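App data keeps filling internal storage after moving to SD card

Mirela Xavier
Phone is a Dukent with 27 GB usable internal storage. I moved the Folosness offline maps app to the SD card through Settings > Apps > Storage > Change. The app page now says "external," but internal free space dropped to 892 MB by Tuesday. Clearing the cache gave back 376 MB and it filled again overnight. Is the move not real?

3 shares

Adalberto Moura
The move is real but partial. Only the APK and some resources go to the card. Databases and downloaded tiles stay under the internal data path unless the app has its own storage setting.

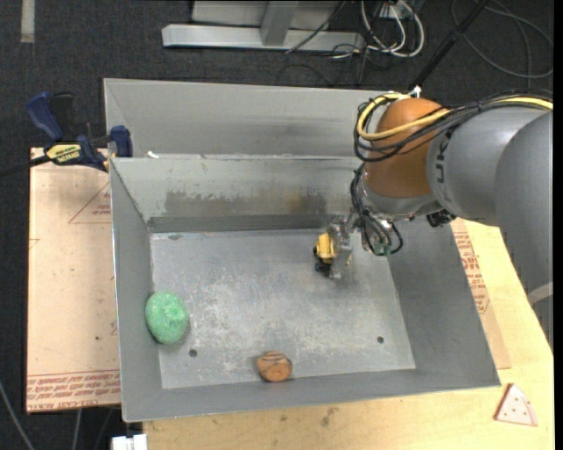 In Folosness, open Menu > Downloads > Location and select the card, then delete the old regions and download them again. Existing files are not transferred — the setting applies to new downloads only. Restart before you check free space.

Helpful: 261

Kerkano
just format the card as internal, worked on mine. back it up first, it wipes everything

2 comments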